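Starlow Footwear Components
Minutes of the Materials and Molding Review
Wednesday, 9:00 a.m., Upstairs Meeting Room

Present: Molding, Materials, Quality, Purchasing, Packaging
Apologies: Customer Service
Minutes taken by: Quality

1. Minutes of the previous meeting

Accepted with one correction. Under item 4, the hardness range for the overshoe compound should read Shore A 55 to 60. The range printed was that of the old compound. Quality to reissue the page.

2. Matters arising

2.1 Regrind limit. The limit for black parts remains at 9 percent by weight. Molding asked whether it could be raised for parts with no visible outer surface. Materials wants tear results at the higher level before any change. Carried forward.

2.2 Dryer on line 3. The dew point sensor has been replaced. Readings now agree with the handheld meter. Closed.

2.3 Last lot codes. Two cartons from the October run carried the code for the wrong shift. The labels were corrected at the dock before shipment. Molding has moved the code change to the start of the handover checklist. Closed.

3. Compound change for molded covers

3.1 Materials reported on the replacement compound from Ciltemine. The supplier's grade has a slightly higher melt flow than the present one and fills the toe end of the cover at lower pressure. Short shots at the toe were the main cause of scrap in the last quarter, so the lower pressure is welcome. Flash along the parting line was seen on the first trial and was removed by reducing the hold time.

3.2 Shrinkage across the width is within the drawing. Shrinkage along the length is near the lower limit on the largest size. Molding proposed a change to the cooling time before any work is done on the tool. Agreed.

3.3 Trial 2819 used the large tool only. Quality noted that one tool is not enough to release the compound for the whole range. A second trial will be run on the small tool, with the same settings as a starting point and parts held for two days before measurement.

3.4 Surface finish. Parts from the trial show more gloss than the retained master. Purchasing asked whether customers would object. No finish is called out on the drawing beyond "black, free of flow marks." It was agreed that a gloss reading will be recorded for each cavity and a limit sample signed before release. Materials does not expect the gloss to affect grip on the sole, which depends on the tread texture cut into the tool.

3.5 Odor. One operator reported a stronger smell at purge. Materials to ask Ciltemine for the current safety data sheet and check it against the one on file. Extraction at the press was measured and is within its set limits.

4. Back rim tearing

4.1 Returns from the Nerkwood account were reviewed. The tears start at the inner corner of the back rim and run down. All of the returned covers examined came from the old compound and from before the radius was increased.

4.2 Quality has built a pull test in which the rim is stretched over a rigid last and released. The test is set at 40 cycles. Parts with the larger radius pass. Molding pointed out that the test runs at room temperature only and that the account uses the covers outdoors in winter. Cold conditioning will be added, with parts held overnight in the chest freezer and tested within one minute of removal.

4.3 No change to the warranty wording until the cold results are in.

5. Packaging

5.1 Packaging presented the nested carton for the Shi line. Covers are stacked toe to heel in pairs, which shortens the carton. The inner divider has been dropped.

5.2 Scuffing was found on the upper pair in the transit test. Two options were discussed: a tissue sheet between pairs, or a looser stack with fewer pairs per carton. Purchasing to price both. Packaging prefers the tissue, as the carton size is already printed on the pallet plan.

5.3 The carton label will show size in both US and metric. The draft had the two columns reversed for the half sizes. Packaging to correct and recirculate.

6. Scrap and yield

Yield on black covers is over target for the month. Gray remains below target, mainly from color streaks after changeover. Molding will purge with natural material before each gray run and record the purge weight on the shift sheet. To be reviewed in November.

7. Any other business

7.1 The micrometer kept at press 3 is due for calibration and should not be used after this week. A spare is in the Quality office.

7.2 Purchasing reminded the group that sample requests need a cost code. Requests without one will be returned.

8. Actions

Molding: second trial on small tool; cooling time change on large tool; gray purge record.
Materials: tear results for higher regrind; safety data sheet from Ciltemine.
Quality: reissue corrected page; gloss readings and limit sample; cold rim test.
Purchasing: prices for tissue and for reduced stack.
Packaging: corrected carton label.

The meeting closed at 10:20 a.m. The next meeting will be held in the same room once the small tool trial has been measured.

Attachment A
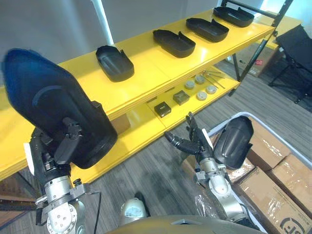
Black molded cover, toe end up.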